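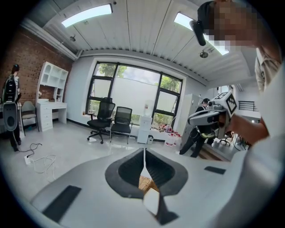
Week 4 handout: Good practice for collecting demonstrations with hand-held grippers

Read these notes before the practical session. They go with the Voltunthorpe lab rules, which you signed in the first week, and they do not replace them. Where the two say different things, follow the lab rules and tell the tutor.

1. What we mean by a rule and by good practice

In this course a rule is something you must do. If you break it, the session stops. Good practice is something you should do, and if you have a reason not to do it, you write the reason in the session log. Students often mix the two and then the log is full of excuses for small matters and says nothing about the big ones.

A standard is a different thing again. It is written outside our lab, by people who do not know our room. The standards for industrial robots were written mostly for machines that move by their own power. A hand-held gripper is moved by a person, so many clauses do not apply to us directly. We still borrow the way of thinking from them: first find the hazard, then remove it, and only if you cannot remove it, warn people about it.

2. The floor

Most of the small accidents in a lab like ours are trips. The person who holds two grippers looks at the table and not at the feet.

Rule: no cable may cross the place where the operator stands or steps.
Rule: a power strip on the floor must be out of reach of the operator's shoes. If it is not, move it or move the table.
Good practice: lay cables along the wall and tape them every 2 m or so. A bundle of loose cable is to be coiled before the first recording.
Good practice: one person in each group is the floor checker for the whole session. Change this person only in the break.

3. The markers

The marker cubes and plates tell the software where the gripper is. Do not hold the gripper by the marker, and do not put stickers or pencil notes on it. A marker with a bent corner must be changed, even if the tracking still seems fine. The spare ones are in the Hapeta box, and you write the change in the log together with the gripper number.

4. The task and the object

Each group gets one everyday object with a lid or a door. Before you record, agree in words on the start position and the end position, and write both down. "Basket closed" is not enough - write which side the lid opens to and what is inside.

Keep both grippers in view of the head camera during the whole demonstration. Start with open fingers. Do not help with a free hand, also when it would be faster. If a second person touches the object, the demonstration is void.

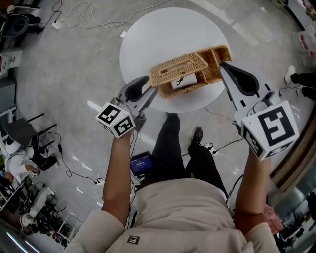

Brammont, after reading the draft of this section, wrote back that "void" is too strong a word and that a demonstration with a mistake should be kept and labelled, so that other people can decide later if they want it. We have accepted half of this. You keep the file, you label it "void" and you give the reason in one line. You do not delete anything during the session.

5. Numbers from last year

Last year's groups recorded 2,894 demonstrations. Of these, around 2,000 passed the check without a comment. The most common comment was a marker hidden by the operator's own arm, and the second was a wrong start position.

6. People and consent

Other people walk through the room. Ask before you record, and put the sign on the door. Faces are blurred with the Randex script before the files leave the lab computer. It misses faces that are seen from the side, so one member of the group must look through the result.

7. To hand in

The session log, the floor check signed at the start and at the end, and 24 demonstrations per group, with the void ones in their own folder. Groups with fewer than 9 usable ones should book a second slot in March. Bring closed shoes.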